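Sep 22, 2023

I've been putting off writing up the wrist camera work until the numbers settled down, and they mostly have. The short version is that randomizing where things start on the table helped a lot more than collecting longer demonstrations did. The task is still the same boring one: pick up a foam block, put it in a white dish.
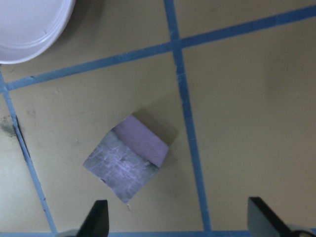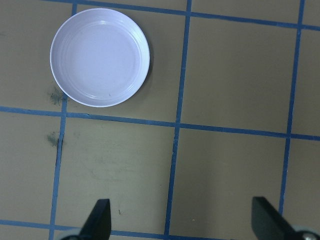

For anyone who missed the October post, the policy I'm training is plain behaviour cloning. It takes the wrist view and the joint positions and predicts a short chunk of motion, with no overhead camera and no depth. I called the first version Fellano and the current one Feltier, and the network is identical in both. Only the data changed. For Fellano I put the dish in the same spot every time and moved the block by feel. For Feltier I used the blue tape grid to assign start positions, so a script draws a square for the dish and another for the block, plus a rotation for the block, and I set them out by hand before each demo. The tape also shows up in nearly everything the wrist camera sees, and that became a problem of its own.

Feltier was trained on 294 demonstrations. After dropping the idle stretches at the start and end of each one, I had 3,371 action chunks, so this is a small dataset by anyone's standard. I ran 159 evaluation trials with positions drawn from the same script, and Feltier finished almost twice as many of them as Fellano did. I kept the trial list fixed for both policies so the comparison is fair.

## The tape problem

Anong Kamolrat asked early on whether the policy was finding the dish or just reading the grid. Fair question. With the dish always near a strip of tape, the network could learn the tape and ignore the dish.

To check, I masked the tape in the input with a flat tan fill and ran the trials again. Fellano fell apart. Feltier got worse, mostly on the approach to the dish, but the grasps barely changed. I read that as the newer policy using the tape for rough positioning and the block itself for the grasp. I wouldn't push the claim further than that without a second table.

## What still fails

Most of the remaining failures are of 2 kinds:

- The block starts with its corners pointing at the fingers, and the gripper closes before the wrist has finished turning.
- The dish is out of view when the arm lifts, and the policy drifts instead of searching.

The second one is a memory problem and more data won't fix it. Pierina Lo Presti suggested feeding in a few older camera views spaced a second apart. I tried a quick version on the Sanwood machine and it trained fine, but I haven't run the full trial list on it yet.

The position script and the trial list are in the Rojanasak repo under `layouts/`. The masking code is there too, though the tan value is hard-coded, so you'll need to change it to match the colour of your own table.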